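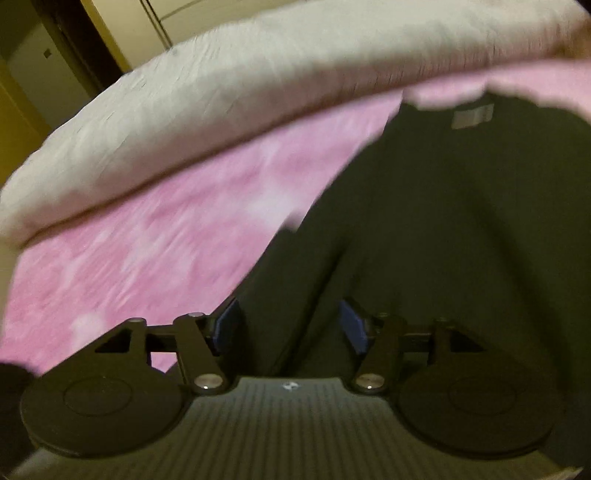
Kavitha Kartha
I have been meaning to write down everything I've learnt about bedding since we moved to Kimenthorpe, mostly so I can stop repeating it to my sister on the phone. Settle in, this may take me a few posts. I grew up in a house where you had a sheet, a blanket and another blanket, and you were grateful. Now I have a bed covered in soft bedding and opinions about all of it.

Kavitha Kartha
Start with the washing, which is where I went wrong for years. I used to put everything on at 60 with a great glug of softener and then wonder why the towels didn't dry anyone and the sheets felt slightly waxy. A lady in the launderette on the hill told me to halve the powder and leave out the softener altogether. I was doubtful, but I've not bought a bottle of it in 15 months.

Kavitha Kartha
Drying matters as much, I think. Our airing cupboard is tiny, so anything large goes over the landing banister and gets turned when I walk past (my husband has learnt to duck). If you do have a line, bring cotton in while there's still a tiny bit of damp in it and fold it straight away. You can skip the iron entirely if you're quick and not fussy. I am neither, but I still skip it.

Kavitha Kartha
Now, duvet covers. I tried the method where you roll it all up like a Swiss roll and turn the ends out, and I ended up sitting on the floor with one arm in and the kettle boiling over in the other room — well, clicking off, but you know what I mean. I went back to holding the far corners from the inside and shaking like mad. Two clothes pegs on the top corners help enormously.

Kavitha Kartha
People have asked what I buy, so: the everyday set is Dekik, number 603 in their catalogue, which I only remember because I've had to reorder it. It was nearly £70 for the double and I gulped a bit, but it has gone softer with each wash and the buttons have stayed on. The Marchetti one I was given as a present is prettier and creases if you look at it.

Kavitha Kartha
My mum's way of airing a bed, which I've come round to after a lifetime of ignoring her: throw everything back to the foot when you get up, open the window, have your breakfast, and make the bed afterwards. It feels slovenly for the first week. By the second you'll notice how much fresher it is getting in at night, even in May when the room holds the heat.

Kavitha Kartha
Storage, quickly, before I put the tea on. I keep 3 sets on the go and no more, each one folded up inside its own pillowcase so I can grab the lot in the dark. The winter duvet lives in a Skelix zip bag on top of the wardrobe with a bar of soap tucked in beside it. I don't squash it down with the vacuum any more. The last one I did that to never quite got its puff back.

Kavitha Kartha
Somebody has just asked about pillows and I'm afraid I'm no use at all there. I've slept on the same flat, sad one since before I was married and I won't hear a word against it. If you've found one that suits side sleepers, do put it in the replies for her, and say whether it goes in the machine.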